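Garkard Shelf Notes: stationery bay

README, last revised November 20, 2022
Maintained by Mereana Bright

What this covers

These notes describe how the stationery bay at the Garkard store is laid out and how its items are named in the shelf list. The bay is a gray metal unit that shares its space with drinks. The list has 506 rows, one per item per check, and comes as a single spreadsheet with a short text file of item names.

Layout

Shelves are named top, middle and lower. The middle shelf is the one people get wrong, so it has the most detail. Pencil boxes go on the left, oil pastels near the center, and sticky notes to the right of the pastels. Notebooks stay on the top shelf, at the left end, next to the yellow bottles.
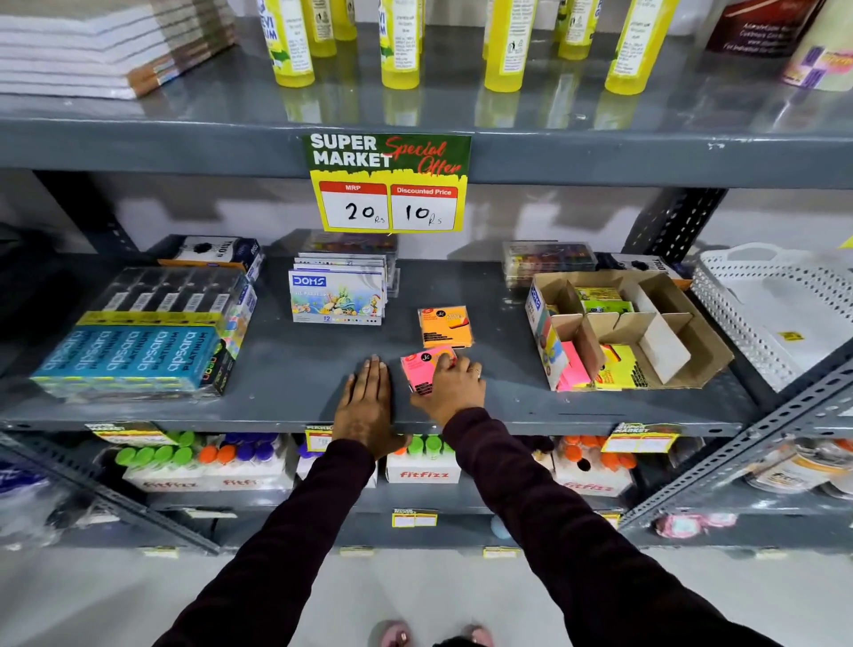
Each row gives the shelf, the position (left, center or right), the item name and a free text note. If an item was moved during a check, it gets a second row with the new position, and the first row stays in.

Item names

Use the brand as printed when there is one, then the kind of item: "Apsara Platinum pencil box." Sticky notes are listed by color. Pink, orange and yellow are separate items, even when they share a tray. Older rows from September say only "sticky notes" and have not been split.

Prices

The price column holds what is written on the shelf sign. The Special Offer sign reads MRP 20 Rs, Discounted Price 10 Rs. It hangs from the upper shelf over the middle one, and the list does not say which items it applies to. Leave the discount column blank unless the item has its own label.

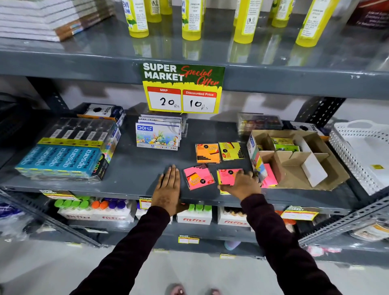 Fadime Kurtuluş asked that the pads be given a fixed spot next to the pastels, as the tray gets pushed back and the colors end up mixed. She would also like the loose pads and the ones in the tray kept as 2 separate rows.

The second request is in the current version. The fixed spot is still open.

Known problems

Position is judged by eye, so center and right overlap.
3 rows have no shelf name.
The lower shelf is listed by carton only.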